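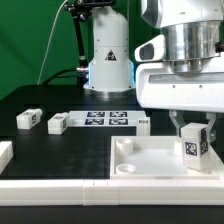

Hand guiding or remote control for block assembly?
Posted by Benedicta Aidoo, Mitholm

Our training center intends to record 34 demonstrations of a furniture assembly task with marked white parts. Should instructors move the arm by hand or use a remote controller?

Adwoa Opoku
Remote control is recommended. An instructor's hands may cover the markers during hand guiding.

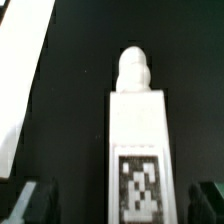 Approach each part slowly and pause before closing the fingers. Discard any recording in which the operator hesitates at length.

Daveo
We use hand guiding. It is quicker to learn.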